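4.2 Why remade sitcoms drift from their originals

The most enjoyable part of this project was watching old and new episodes side by side, and it changed our minds about a good deal. We had gone in expecting the jokes to be the thing that altered most between a family comedy and its remake. The jokes hold up surprisingly well! What moves is the pace, and above all the length of time a character is allowed to stand in a doorway before somebody speaks.

Our sample has 101 episodes from two series, Gredon and Trenen, together with the remakes that followed each of them after 2000. Every scene was timed by hand from the first line to the last, giving 2467 scenes in all. Of these, 597 take place in a kitchen or at a dining table, and it is this group we look at here, as it appears in all four runs and lets us compare like with like.

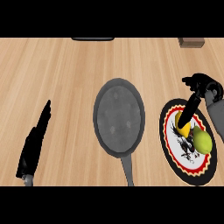
Figure 3. Tabletop, simulated view.

Section by Shireen Nkuna and Leandro Ulloa

In the first run of Gredon, a table scene nearly always begins with the whole family seated. The remake prefers to bring people in one at a time, with each arrival getting a small laugh of its own, and we were delighted to find that the writers kept this up even in episodes where the plot hardly needed it. Trenen goes the other way. Its original had a lodger, Mr Plomard, who wandered in late to every meal, and the remake dropped him altogether and gave his lines to the eldest daughter. She is wonderful with them, but she is already in the room, so the old rhythm of waiting for the door is gone.

Viewers noticed. We asked a Saturday film club to watch one pair of episodes with the titles removed, and most of the talk afterwards was about the lodger, including from people who had never seen the first series. One member called the newer episode "quicker but lonelier", a phrase we have since borrowed more often than we should.

There is a weakness in our timing. Laughter on the older recordings often runs over the start of the next line, and the two of us did not always agree on where a scene began. We settled these by taking the first clear word. A stricter reader might prefer Cropper's method, in which the laugh belongs to the scene before it, and we would love to see someone try that on the same episodes.

Casting is taken up in 4.3, where the trailers come in as well. They turned out to be a richer source than we had hoped, especially the November one for the second Trenen run, which uses a line that is in none of the episodes.

Comments (3)

marrowfat: Mr Plomard!! My nan used to do his cough at the table. So pleased somebody has written about him.

D. in the back row: Did you count the Christmas specials? They run much slower.

tellyowl: I'm with Cropper on the laughs, but I enjoyed this a lot. Looking forward to the bit on trailers.

Shared 14 times

Contact the authors | Copyright remains with the authors | Back to top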